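How to wash and dry a fitted sheet so that it goes back on the bed without a fight 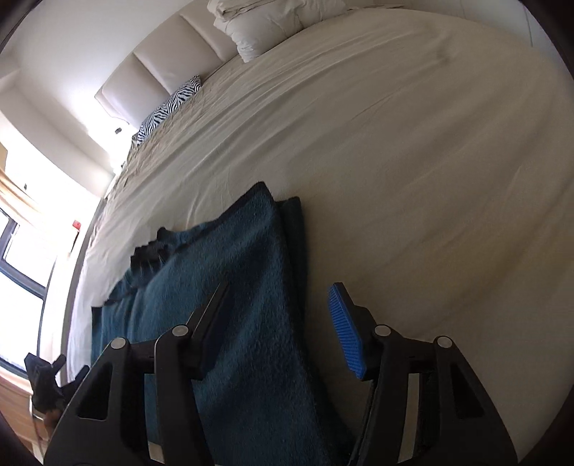 Photo: Vasiliki Tsoukalas

Many people write to me that their fitted sheet was good in the shop and after one year it does not reach the corners any more. Usually the sheet is cotton, it was washed too hot and then dried too long. Cotton becomes shorter mostly in the direction of the length, so you notice it first at the foot of the bed, where the elastic jumps up in the night.

I worked for many years in the linen room of a small hotel in Grerkavell, and I still wash in the same way at home.

What you need

A washing machine with space. One double fitted sheet and its pillowcases are enough for a normal drum.
Liquid detergent without bleach, if your sheets are coloured.
A line or a wide drying rack.
2 pegs for each short side.
An iron, only if you like to iron.

Before washing

Read the label first. If it says 60, the sheet can support 60 degrees, but it does not need it every time. I wash at 40 and keep the hot wash for after an illness, or when somebody in the house has an allergy to dust mites.

Shake the sheet out of the window or over the bath. Turn the corners inside out with your hand and take away the fluff which collects along the elastic. If there is a stain, put a little detergent on it and leave it for half an hour. For blood use only cold water, because hot water fixes it in the cloth. For body cream or oil, a drop of washing-up liquid works better than the detergent.

Close the buttons or zip of the duvet cover before it goes in the same drum. If you leave it open, the fitted sheet will go inside it, and you will find everything in one wet ball. Better still, wash the two separately.

Washing

Put the sheet in loosely. You should be able to put your flat hand on top of the washing, under the roof of the drum. Choose the cotton programme and a medium spin. A very fast spin presses the creases into the cloth, and afterwards you need much more time with the iron. I do not use fabric softener for bed linen. It makes cotton feel nice for some weeks, but it also makes it take up less moisture, and in summer you will feel this.

Take the sheet out as soon as the machine stops. If you must go out, use the delay button so that the programme finishes when you come home.

Drying

Outside is best. In Grerkavell we could dry on the line until October, and after this month we used the drying room. Fold the sheet over the line in the middle, with the elastic hanging down, and peg it at the sides. Pull each side seam gently between your two hands, from top to bottom. It takes one minute and it gives back some of the length.

If you use a tumble dryer, choose low heat and stop it when the elastic is still a bit damp. The elastic suffers more than the cotton. When it makes a small cracking sound as you stretch it, it is finished and you must change it.

Putting it back on

Begin with the corner at the head of the bed which is furthest from you. Then do the corner diagonally opposite, at the foot, and only then the other two. Push the cloth well under the mattress, deeper than you think necessary. Smooth from the middle to the sides with your forearm, not with the fingers.

If the sheet is still too short, measure the depth of the mattress with the topper on it. Most people buy by width and length and forget this number.

How often

Once a week in summer, every ten days in winter. Two sets for each bed are sufficient, three if you have small children. Change between them, so that they get old together.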